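Bench notebook, September

Friday, morning

Sat down with Leena Kokkonen before the arms were powered up and went over the equipment money for next quarter. We have room for one real purchase and a handful of small ones, and I'm very excited about the small ones! The big one is the gripper question (again). Stumance sent the revised quote for the force-sensing pair and it's better than I expected, delivery in 9 weeks. Vastis is cheaper but they only sell the left and right as separate orders with separate shipping, and their adapter plate is extra. Akater hasn't written back. I'll call them after lunch.

Before we spend anything I want to be sure we're buying for the work we really do. So: today is tube and bin work on the two-table setup, both arms, current grippers, and I'm keeping a wish list open next to me the whole time.
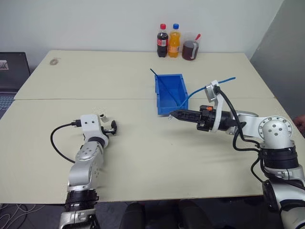 Leena's opinion is that we should put wrist cameras ahead of grippers. Her argument is good. If one camera dies we stop completely, and we have no spare on the shelf. A spare costs a fraction of a gripper and would be here within days if we go through Lysenko. I'd half talked myself into the Stumance pair before breakfast and now I'm less sure about the order of things. Could do the cameras right away and push the grippers to the next budget round. Ask her what the last day is for moving money between lines.

Cables. I keep writing this down and never ordering anything. We need a proper cable dress kit for both arms, sleeves plus the clip-on guides, and I'd like longer leads so there's some choice in the routing. Lysenko has a kit for this arm size. Get two, one per arm, and spare clips. It's such a small line on the sheet and I think it will make every working day nicer.

Table. One single top would be lovely instead of two with a seam between them. Leena says measure the doorway first. Fair. Putting it under "later" with a question mark, and pricing a mat that covers both in the meantime.

Consumables: budget line is 100 a month and we've used 78. Thin tubes, another bin or two, fingertip pads. All fine, no need to ask for more.

Afternoon

Akater called me before I could call them, nice surprise. They'll lend us a demo gripper if we cover the shipping both ways. I said yes on the spot and then went to check with Leena, who was fine with it (phew). This changes the plan quite a bit. A loaner means we can try the exact handling we care about, both hands on one thin tube, before signing anything with Stumance.

What I want to compare when it gets here: how the fingertips close on something this narrow, how much clearance is left with the camera bracket on, and whether the mounting holes line up with our flange or we need a plate made. The last one matters for the budget, so ask Akater for the drawing now.

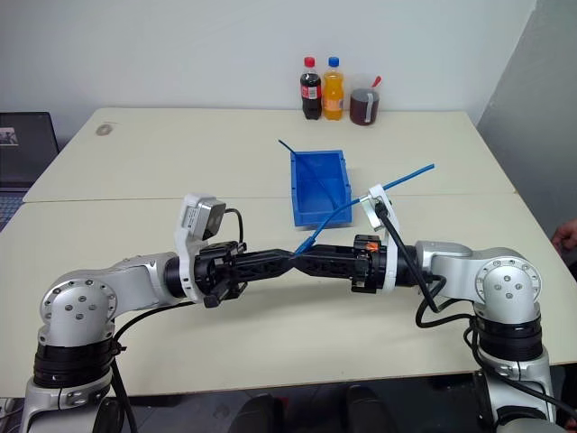 To order and to ask

Order now: spare wrist camera, cable dress kits, fingertip pads.
Waiting on: Akater loaner and flange drawing.
Ask Stumance if the quote can be held until we've had the demo unit on the arm.
Ask Vastis what the adapter plate costs on its own.
Leena is checking the date for moving money. If it's early I'll write the camera request tonight.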